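5 Aufstellung und erste Inbetriebnahme des Luftentfeuchters Rutwood 300

Stand: 17.01.2019

5.1 Aufstellort

Das Gerät auf ebenem, tragfähigem Boden aufstellen. Der Abstand zu Wänden und Regalen muss auf der Ausblasseite mindestens 300 mm betragen. Der Betrieb ist nur bei Raumtemperaturen über 5 °C zulässig.

VORSICHT
Nach liegendem Transport das Gerät vor dem Einschalten 6 Stunden aufrecht stehen lassen. Andernfalls kann der Verdichter beschädigt werden.

5.2 Kondensatschlauch anschließen

1. Netzstecker ziehen.
2. Verschlusskappe am Ablaufstutzen abschrauben und aufbewahren.
3. Schlauch bis zum Anschlag aufschieben und mit der Schelle sichern.
4. Schlauch mit stetigem Gefälle zum Bodenablauf führen. Knicke und Schlaufen vermeiden.
5. Sitz des Sammelbehälters prüfen. Er muss auch bei Schlauchbetrieb eingesetzt sein.

Hinweis: Liegt der Ablauf höher als der Stutzen, ist die Kondensatpumpe Gavgate erforderlich (Zubehör, siehe Kapitel 9).

5.3 Staubbelastung am Aufstellort

In Werkstätten und Technikräumen setzt sich Feinstaub im Ansaugfilter ab. Filter alle 300 Betriebsstunden absaugen, bei sichtbarem Staub auf umliegenden Oberflächen entsprechend früher.

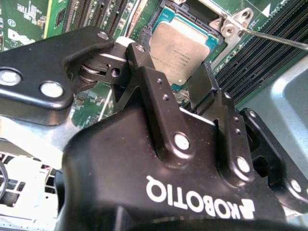
Abb. 6: Feine Staubpartikel auf dunkler Geräteoberfläche

Filter nicht mit Druckluft ausblasen. Beschädigte Filtermatten ersetzen.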